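Werirov cell

The Werirov cell is a small tabletop robot installation at the Nulwood workshops, built to pick up toy-sized blocks and put them down again. It consists of one jointed arm, a gripper, a white table full of holes and a maintenance log that is longer than anybody intended. It was assembled by Anatole Charpentier and Joanne Bickerstaff, and has since been looked after mostly by Bickerstaff, Charpentier having discovered an interest in conveyor belts.

Table and mounting

The arm is bolted to the tabletop through a round flange. The table was drilled for an earlier machine, then drilled again when the first set of holes proved to suit only the earlier machine. Spare holes are left open. Filling them was proposed one February and the filler is still in its tin.

Bolts are checked with a torque wrench every 20 working hours. The manual kept with the cell asks for this to be done with the power off, a line underlined twice by Hervé Ferrand after an incident he declines to describe.

The surface is wiped but never polished. A polished top was tried and gave the overhead lights somewhere to shine, which upset the vision software for a week.

Cable

Most faults recorded in the log concern the cable. It has to hang slackly enough for the arm to reach the far side of the table, and tightly enough not to sweep the blocks on to the floor. The accepted method is to drive the arm slowly to each end of its travel, watch the cable at every joint, and re-tie it where it pulls. Pascal Masson once tied it neatly along its whole length. The result was much admired until the arm moved.

Gripper

The gripper closes on a block with two fingers of unequal shape. They are cleaned with a dry cloth and tested for grip after every 80 picks, or whenever blocks start to land short. A worn finger is replaced together with its partner – replacing only one gives a gripper that holds everything at a slight slant.

Setting up a run

A run begins with the arm parked and the table clear. The black square outline is then laid down and its position taught to the controller. It need not be straight, and seldom is. Blocks are set out next, and the arm is sent through one slow pick before being allowed its normal speed.

The slow pick is the part most often skipped. According to the log, it is also the part most often wished for afterwards. During it the operator keeps a hand on the stop button and looks at the fingers and the cable, ignoring the screen, which tends to report that all is well.

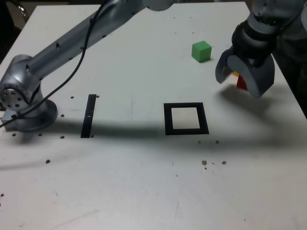 Known faults

Drift. The arm slowly loses its idea of where the table is. The cure is a fresh calibration, which takes 10 minutes, or an hour if Mathis Texier is explaining it.

Shadows. The arm throws a broad shadow over its own work, and the software has at times tried to pick this up. A second lamp from Gumside helped in the mornings. In the late afternoon, runs are still best avoided.

Creeping bolts. Two of the flange bolts work loose sooner than the rest. Frandsen washers were fitted, and now a different two work loose.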